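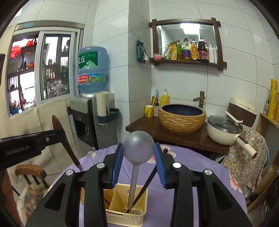
图7-1 手持夹爪夹住半透明的灰色长柄勺状用具，下方是米色塑料篮

第七章 把两只夹爪放在一起比

评论 12　分享 23

我先交代一件丢人的事。前几年我给实验室挑夹爪，挑的办法就是把厂家样册摊开，看谁的最大夹持力写得大，谁的开口写得宽，再看一眼价钱，然后下单。东西到了，装上臂，夹了几个方方正正的木块，稳得很，我还拍了段视频发到群里。接着学生拿来一把汤勺。

夹是夹住了，一抬起来，勺头就往下坠，整把勺在指垫中间慢慢转，转到勺头朝下才停。我把力调大，它转得慢一点，还是转。再调大，指垫上压出一道印子，勺子倒是不转了，可是松开的时候粘在一侧的垫子上，甩都甩不掉（我真的甩了，臂差点报碰撞）。一把汤勺，样册上哪一行参数都没提到过它。

所以这一章我想从厨房讲起。前面六章我们讲了关节、减速、驱动和标定，习题里的物体多半是圆柱和长方体，边长给你，质量给你，摩擦系数也给你。到了这一章，物体就不那么听话了。勺子一头重一头轻，铲子薄得像纸片，锅盖的把手是歪的，调料瓶今天满着、后天只剩个底。要比较两只夹爪哪只更合用，就得让它们去碰这样的东西，还得碰得公平。

公平这两个字，后面会反反复复出现，我自己在这上头栽的跟头最多。

学完这一章，你应该能做到下面几件事：
看着一件日常物品，说出它对夹爪提的主要要求在开口、在力、在指垫，还是在手指的形状；
写出一份别人照着做也能做出差不多结果的抓取测试规程；
分得清一次失败该算到夹爪头上，还是该算到机械臂、控制器或者相机头上；
面对一张成功率表格，知道哪些差别值得讲，哪些差别该闭嘴。

最后这条我自己也还在学。

一　开章案例：四样东西，一场糊涂账

我们那次比较，是从一次吵架开始的，当然是很客气的那种。

当时手上有两套候选。一套用Fatex的两指夹爪，平行开合，手指短，指垫硬；另一套用Drukum，连杆式的，手指长一些，垫子软，上面有纹路。臂是同一条臂，控制器却不是同一个，Fatex那套接在Amin控制器上，Drukum自带一块驱动板。腕上的相机倒是统一用了Umeo，这是当时唯一做对的一件事。

结果呢？Drukum赢了，赢得还挺漂亮，大家都觉得可以写报告了。Raghavendra Kaimal那时候在我们这儿访问，他翻了翻记录，问我：“两边从发出闭合指令到手指真的开始动，延迟一样吗？”

我说应该差不多吧。

他没接话，就把两边的日志并排贴在屏幕上。差得一点都不“差不多”。Amin那一路的闭合指令要先排队，等前一段轨迹走完再执行；Drukum的驱动板收到就动。我们的抓取程序是按“收到就动”写的，于是Fatex那套经常手指还张着，臂就已经开始往上抬了。勺子当然夹不住，换成神仙来夹也夹不住。

那张漂亮的成绩单，比的到底是什么？比的是两套指令排队的方式。夹爪本身好坏，里头有一点，可是谁也拆不出来。

我把那份报告的草稿留着，第一页上有我自己写的“结论明确”四个字，每年开课我都拿给学生看一遍，他们笑得很开心。

重做的时候我们换了办法：同一条臂，同一个控制器，同一个相机，同一段程序，只换夹爪。换之前先量延迟，量完把等待时间统一补齐到慢的那一个。这样一来，Fatex的成绩上来了一大截，两家在不少物体上打成平手，可在长柄用具上，Drukum还是好一些。这一回的“好一些”，我就敢拿出来讲了。

想一想：如果两只夹爪的电气接口不同，没办法接到同一个控制器上，你打算怎么办？先别往后翻，写几句在页边上。

二　物体在向夹爪提要求

我习惯把挑物体这件事当成出考卷。考卷出得偏，考出来的分数就偏。全是木块的考卷，平行夹爪人人满分；全是鸡蛋的考卷，硬指垫个个不及格。要出一张像样的考卷，先得想明白每件东西在考什么。

先看长柄的。勺、铲、漏勺都归这一类，它们有个共同的脾气：重心和你夹的地方往往不在一起。假设用具质量为m，重心到夹持点的水平距离为d，那么抬起来之后，重力对夹持点的力矩就是

M = m g d

这个力矩要靠指垫和柄之间的接触来扛。要是接触只有很小一块，能提供的抗扭本事就小得可怜，夹持力再大也补不了多少。要是接触有一定面积，力可以分布在离转轴稍远的地方，抗扭的能力就跟着上来了。这就是为什么很多人一遇到汤勺就去换宽一点、软一点的垫子，而加大电流往往是第二步。

再回头看图7-1，夹爪手指内侧是蓝色带棱纹的垫子，用具圆圆的头在上，细长的柄朝下。这个姿态在受力上挺占便宜：如果重心差不多落在夹持点的正下方或者正上方，d就很小，力矩也很小。不过正上方和正下方可不是一回事！重心在下面，稍微歪一点，重力会把它拉回来；重心在上面，稍微歪一点，重力会把它越拉越歪，全靠摩擦撑着。做过倒立摆实验的同学应该对这种感觉很熟。光凭一张图，重心究竟在夹持点的哪一侧是判断不了的，得拿下来称一称、平衡一下才知道。

那么，怎么找一把勺子的重心？拿根手指横着托，托到不掉，做个记号，完事。我见过有人为这个建了三维模型，密度还是猜的。用手指就好。

再看薄的。铲子头、刮板、锅盖边，平躺在桌上的时候，指尖根本塞不进去。这时候考的是指尖的厚度和你敢不敢让指尖去蹭桌面。敢不敢蹭，又牵扯到臂的力控好不好，你看，一不留神又绕到臂上去了。所以我的做法是，薄物体分两种摆法考，一种平躺，一种靠着东西斜放。平躺那种拿不起来，斜放那种拿得稳，问题多半出在进入的那一下，夹持本身没毛病。

然后是会变的。油瓶、酱瓶、洗洁精瓶，里面的液体一晃，重心就跑。还有软袋，你夹它，它就缩，夹爪以为夹紧了，其实里面的东西溜到一边去了。这一类我建议初学者先放一放，等刚性物体的规程跑顺了再加进来。倒不是它们不重要，是一上来就考，学生分不清是自己规程没写好还是东西太难，容易灰心。

最后是重的。我们那张考卷里最重的一件是一口盛了水的小锅，大约900克。听着不重对吧？可是锅柄长啊，夹在柄的末端，力矩一下子就大了。第一次试，柄从垫子里翻出来，水洒了一桌，Kaimal的笔记本电脑就在旁边。他很有涵养，只是从那以后测试时坐得离桌子远远的。后来我们改用密封的配重代替水，考卷的难度没变，地板好过多了。

我们最后定下来12件物体。怎么定的？先把厨房里拿得到的东西都写到纸上，按长柄、薄、会变、重这几类归堆，再从每堆里挑“最讨厌的”和“最好说话的”。中间那些先不要。两头都考到了，中间的情况你心里大致有数；光考中间的，两头一概不知。

三　别让背景偷偷帮忙

桌上铺什么布，这种事也值得写一节？值得。

我有一阵子在白色台面上测，相机识别得又快又准，成功率好看得不得了。换到一块带大花的桌布上，同一套程序，找夹持点的那一步就开始犯糊涂，把花瓣的边当成勺柄的边。夹爪没变，指垫没变，分数掉下来了。你要是恰好第一天用白台面测Fatex，第二天用花桌布测Drukum，那这笔账就彻底算不清了。

厨房、餐厅这种地方，背景就是乱的。有镜子，有亮面瓷砖，有窗户进来的光，瓶瓶罐罐一排一排。透明、半透明的用具尤其难缠，相机看过去，它后面是什么颜色，它就带点什么颜色。深度相机遇上这类东西经常给你一个洞，或者给你一个它背后那面墙的距离。我的学生第一次看到点云里勺头的位置空了一块，还以为是文件坏了。

应对的办法有两种，看你想比什么。

要是只想比夹爪，那就把视觉的影响尽量拿掉。人工把夹持位姿示教好，两只夹爪都走同一个位姿（当然要按各自手指的长度换算工具坐标，这一步漏掉的人多得很，我也漏过，指尖直接怼在桌上）。相机只管录像，不参与决策。

要是想比整套系统在真实环境里表现怎么样，那视觉就该留着，背景也该乱着，可是乱要乱得一样。每一轮之前按照同一张照片把东西摆回去，桌布的花对准同一个方向，窗帘拉到同一个位置，灯开同样的灯。听上去很啰嗦，做起来更啰嗦。不过你坚持下来，后面写分析的时候会感谢自己。

这两种办法没有高低之分，麻烦出在混着用。前一半人工示教，后一半嫌累改成自动识别，最后两堆数据加在一起求个平均。这种表格我审稿的时候见过，看着就头疼。

四　手持的夹爪，能告诉我们什么

有的夹爪可以不装在臂上，由人拿在手里操作。刚开始我不太看得上这种用法，觉得人都拿着了，还测什么呢？后来自己试了一个下午，想法改了不少。

好处很直接。你想知道某种手指几何能不能夹住某样东西，装臂、接线、标定、写轨迹，半天就没了。拿在手里，走到桌边，伸过去，一夹，心里就有数了。夹不夹得住、会不会转、垫子会不会蹭到柄上的凸起，很快能看出个眉目。这一步特别适合筛考卷：那些人拿着都夹不住的物体，先别急着交给机械臂。

可是你要小心，人太聪明了。夹的时候感觉有点偏，手腕会自己补一下；勺子开始转，手会跟着转一点，让它停住。这些补偿你根本察觉不到，却全都算进了“夹爪表现不错”里面。换到臂上，这些小动作一个都没有。我管这叫“好心的手腕”，学生听了都笑，笑完照样中招。

还有，手持时的力怎么来的也要弄清楚。靠手指扣扳机出力的，那力就是你的力，累了就小，紧张了就大；靠电机出力的，稳定得多，不过得确认它和装在臂上时用的是同样的设定。规程里写一句“夹持力由何处产生”，花不了你多少功夫。

所以我的建议是这样：手持阶段的结果可以用来挑物体、挑姿态、挑指垫，也可以用来发现问题，唯独别拿来跟装臂之后的成功率直接对比。两份数据分两张表，标题写清楚。

要是手边有两只夹爪可以同时用，还能多考一样东西：一只按住篮子或者容器，另一只往外拿。厨房里很多动作本来就是两只手配合的。单手从篮子里抽一把勺，旁边的铲子柄常常会跟着勾出来，篮子也跟着跑，这笔失败算谁的？双手的规程我们放到第九章细讲，先在这里挂个号。

五　一次试抓，怎么才算成功

你可能觉得这还用问，夹起来就是成功嘛。那我问你几个情况。

夹起来了，抬到一半掉了。算不算？
夹起来了，没掉，可是勺子转了半圈，勺头朝下了，你原本想让它朝上。算不算？
夹起来了，没掉，没转，放下的时候粘在垫子上，抖了一下才掉进篮子里。算不算？
夹起来了，一切都好，可是旁边那把铲子被带倒了。算不算？

我们组里第一次讨论这个，吵了一上午，什么也没测成。后来的规矩是，把一次试抓拆成几段来记：接近、闭合、抬起、移动、放下。每一段只回答过或者没过，外加一栏写“姿态变了多少”。这样一来，就算你我对“成功”的定义不一样，拿着同一份记录，各自都能算出自己要的数。

姿态那一栏特别有用。有一回测长柄铲，两只夹爪的抬起成功率一模一样，学生觉得没什么好写的。我让他去看姿态栏，其中一只每次抬起之后柄都会往下滑，最多的一次滑了23毫米。抬是抬起来了，可下一步要把铲子插进窄口的筒里，滑了这么多，肯定插不进去。只看成功率，这两只夹爪就是双胞胎，看了姿态栏才知道一个能干活一个不能。

怎么量滑了多少？在柄上贴一小条有刻度的胶带，从录像里读就行。胶带别贴在夹持点上，那样你测的就是夹爪和胶带的摩擦了。别笑，真有人这么贴，贴了一整轮。

六　要试多少次

每件物体、每只夹爪，我们试20次。为什么是这个数？老实讲，一半是统计，一半是体力。

次数太少，运气的成分大得吓人。你自己抛几次硬币就明白，连着几个正面一点都不稀奇。试抓也一样，两只本来不相上下的夹爪，各试五次，一只全过，一只掉了两次，看上去差得老远，再来一轮很可能反过来。次数多了好一些，可是就算试了20次，一只比另一只多成一两次，我也不敢说它更好。要讲这种细微的差别，得多试好多倍，而且指垫都磨旧了，前面和后面的条件又不一样了。

说到磨旧，顺序也得安排。要是先把Fatex的全部做完，再做Drukum的，桌上的油、垫子上的灰、操作的人累不累，全都跟夹爪的牌子绑在一起了。我们是按物体交替着做：同一件东西，先用这只，再用那只，下一件反过来。换夹爪很烦，我知道，换到后来螺丝刀都不想看见了。有快换接口的就用快换接口，没有的话，至少按半天一换，并且把换的时刻记下来。

指垫在每件物体之前擦一遍，用同样的布，同样的擦法，晾干了再开始。这条是后加的。之前有一轮，上午的成绩莫名其妙比下午差，查来查去，是上午那位同学擦得勤，酒精没干就开工了。

本章提到的记录表格，我在2025年8月23日重新整理过，旧版里“放下”和“松开”是两列，填表的人总是填串，现在合成了一列。手上还是旧表的同学，把那两列里较差的一个填进去就行。

七　上手之前的小实验

正式进入7.1节之前，请你先做一个不用机器人的实验，在自家厨房就能做，晚饭前后都可以。

找一把长柄的勺子，用拇指和食指的指尖捏住柄的中间，水平抬起来，感觉一下它往哪边转。然后往勺头方向挪一点，再捏，再感觉，一直挪到它不怎么转为止。记住这个位置。

接着换成拇指和食指的指腹，接触面大一些，还捏在中间原来的地方。是不是好多了？用的力气有没有变小？

再在指尖上各套一段橡胶手套剪下来的指头，重复一遍。柄要是有点油，差别会更明显，不过记得垫块布，别砸了碗。

最后，捏着勺子快速往旁边移一下，停住。看它晃不晃，晃了之后停在原来的姿态，还是换了个姿态。快慢各试几遍，写下你觉得“再快就要出事”的那个速度是什么感觉，用自己的话写，不用数字。

把这些记下来带到课上。我二月那一轮开课的时候，有位同学交上来的记录写了满满两页，还给家里每把勺子画了重心的位置，他妈妈在旁边批了一句“平底锅也要画”。挺好的主意，锅我们放在本章习题里了。

讨论题
你所在的实验室里，夹爪、机械臂、控制器和相机分别由谁挑选？挑选的时候有没有一起试过？
挑一件你觉得“夹爪肯定拿不起来”的厨房用品，说说难在哪里，再设计一次能证明你说错了的试抓。
如果只允许你在记录表里保留一栏备注，你会要求填表的人写什么？

7.1　夹持点与重心

从勺子的那个记号讲起。你托着它找到的重心位置，记作C；夹爪指垫中心落在柄上的位置，记作P。我们先假定柄是直的、刚性的，指垫对柄的压力沿柄的法向，两侧大小相等。在这个假定下，P与C重合时，保持水平姿态所需的抗扭力矩为零，需要考虑的只剩下竖直方向会不会滑。把P沿着柄移开，力矩按距离成比例增加，柄越平，增加得越多；柄竖起来，力臂就缩短。请先在纸上画出柄与水平面成任意夹角时的受力图，画完再看下一页的推导，两边对一对，箭头方向画反的同学每年都有，我当学生那年也是其中一个。

评论 12　分享 23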